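Washing old printed jerseys without wrecking the letters
Pludlow Rec League Forum > Gear and Uniforms
Reading time: 2 min

We use cookies to keep you logged in. Accept | Manage

benchwarmer_50
We inherited a box of game jerseys from the old Sowa team. The lettering is thick and starting to crack on a few. Can these go in a regular machine, or is it hand wash only? Season starts in August. 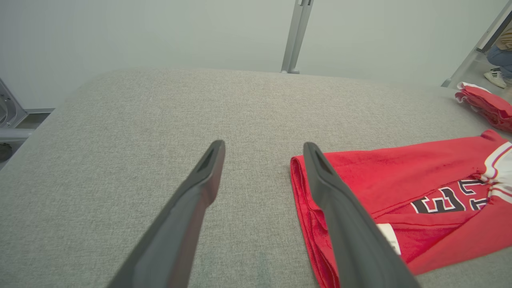

I also need to know about detergent. The box smells like a gym locker and I would like to fix that before I give anything out.

tipoff608
Machine is fine. Inside out, cold, gentle cycle, half the soap you think you need. No softener — it leaves a film and the smell comes right back. I have run our set this way for seven seasons.

lowpost_lil
Disagree on the machine. New prints, sure. If the letters are already cracking, the spin cycle will finish them off. Sink, cold water, 20 minutes, press the water out with a towel. Don't wring.
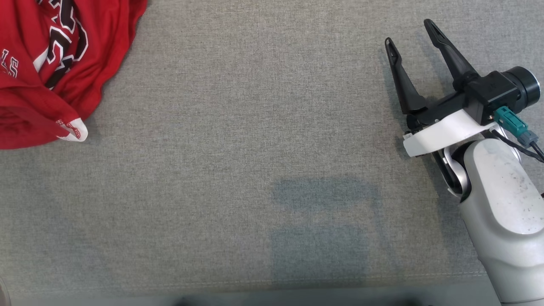
For the smell, add a cup of white vinegar to the first soak and rinse twice.

tipoff608
Hand washing a whole team's worth every week is not going to happen. Get a mesh bag.

zonedefense
The dryer does more damage than the washer. Ours were fine until one parent put them on high. The numbers stuck together and pulled off in strips. Hang them.

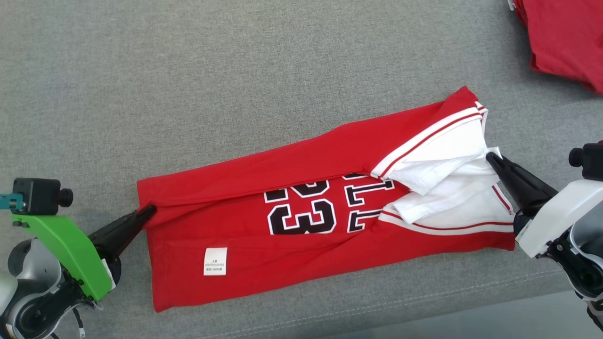 Posted by: hoopsmom_vekow
Role: Forum Moderator

Moved this from General. Please keep the detergent brand arguments in the pinned thread.

On storage, fold the sides in but put a sheet of parchment between any prints that touch. Hangers stretch the shoulders on the sleeveless ones.

lowpost_lil
Parchment works. Wax paper does not, it sticks in a hot garage.

benchwarmer_50
Thanks. I'll do the cracked ones in the sink and the rest in a mesh bag. What about leaving them in a pile overnight until I get to them?
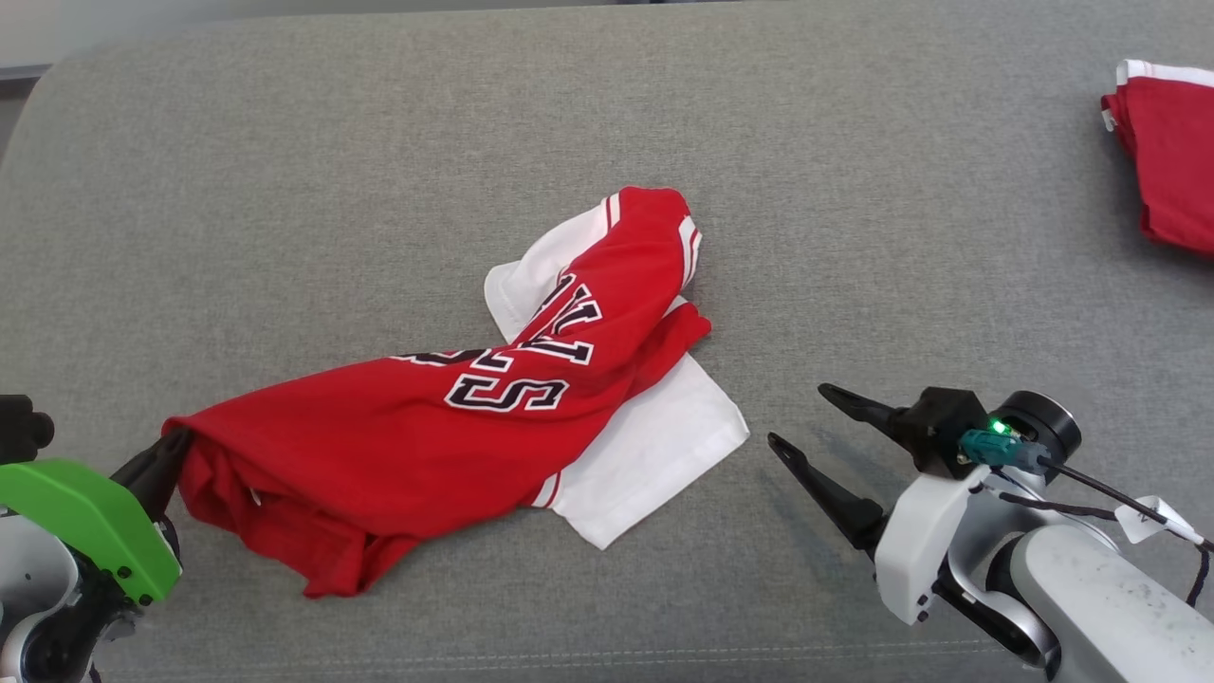 Some will be damp after games and I get home late.

zonedefense
Not damp. Red can bleed into white trim if it sits. Throw them over a rail at least.

tipoff608
Ours sat in a bag all weekend in Rokier and nothing bled. Smelled awful though.

7 replies | 608 views | Share (20)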